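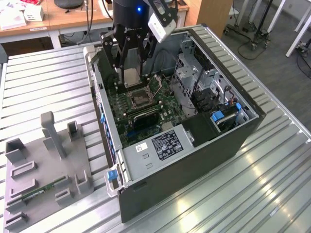

Desktop tower on its side with the panel off, CPU socket open and lever up.

Is a paid "tune-up plan" worth it for an older desktop?

Posted by Dritstead, Oct 6, 2025

My desktop is 8 years old and has slowed to a crawl since August. I took it to a repair shop near me called Vollura. They ran what they call a health scan and told me it found 397 issues. They want me to sign up for a yearly plan that covers "deep optimization," a new processor of the same type I already have, and two visits a year to keep it "in factory condition."

I am not a computer person, but the number bothers me. If something had 397 things wrong with it, would it even turn on? It does turn on. It takes forever to open the browser, and the hard drive light stays on the whole time. I use it for email, taxes, some photo sorting and a genealogy program that I would hate to move to another machine.

Has anyone paid for one of these plans and gotten something for the money? I asked for the list of issues and was told it was "too technical to print."

harries_bench

Too technical to print is a new one. Ask again, and if they still won't hand it over, walk.

I have seen plenty of those scan results. Most of the "issues" are browser cookies, leftover shortcuts and registry entries that point at programs you removed years ago. None of that slows a computer down in any way you would notice. A scan that finds nothing sells nothing, so keep in mind who wrote the scan.

The processor part of the quote makes even less sense to me. Processors rarely wear out, and when one does go bad you usually get crashes or no boot at all. Swapping in the same model buys you the same speed. I would want to hear exactly what test they ran before I let anyone lift that chip out.

What you describe, with the drive light on constantly, sounds like the hard drive. Before you spend anything:

Back up your files today, the genealogy database first. A drive that suddenly gets slow may be on its way out.

Open Task Manager, go to the Performance tab and look at the disk. If it sits at 100 percent while you are doing nothing much, there's your suspect.

Check how much memory you have on the same screen. If it says 4 GB, that is tight for a modern browser.

A solid state drive and a bit more memory would probably do more than any plan, and a shop can copy your old drive over so the genealogy program stays where it is. Get the price in writing – parts and labor on separate lines.

One thing I can't tell you from here is whether your machine can run a currently supported version of Windows. Look that up before buying parts.

voltham4000

I had a plan like this for 2 years with a different place. They blew the dust out and changed my wallpaper back to the default. Cancelled it. Read the auto renewal part, mine was on the back of the page.

mapleporch

just get a new one, 8 years is ancient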